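Teaching a Bin Pick by Remote Control

I love this part of the job! You drive the arm yourself, the software records what you do, and after enough tries it starts to get the idea. On our Zodholm setup we collect over 100 runs per bin before training anything.

Start with a mixed bin. Put in hard things, soft things and at least one awkward shape, then spread them out so the fingers have room. Clear the last run from the screen, open the gripper and press record.

Bring the arm over the bin, stop for 2 seconds, then come down slowly. With something long like a hairbrush, aim for the middle, where the head meets the handle, and watch both fingers as you go. 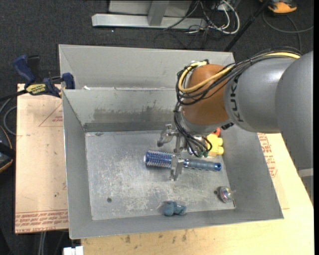

Griet Meijer wrote in to say she gets cleaner runs when she lines up the wrist high above the bin and leaves it alone on the way down. Try it! My own wrist turns were all over the place until I did the same.

Close gently, lift straight up and stop recording once the arm is clear of the walls. If you miss, go back up and try again in the same run (up to 3 tries is fine). Those recoveries are great to learn from, so keep them and tag them "retry" before you move the objects for the next one.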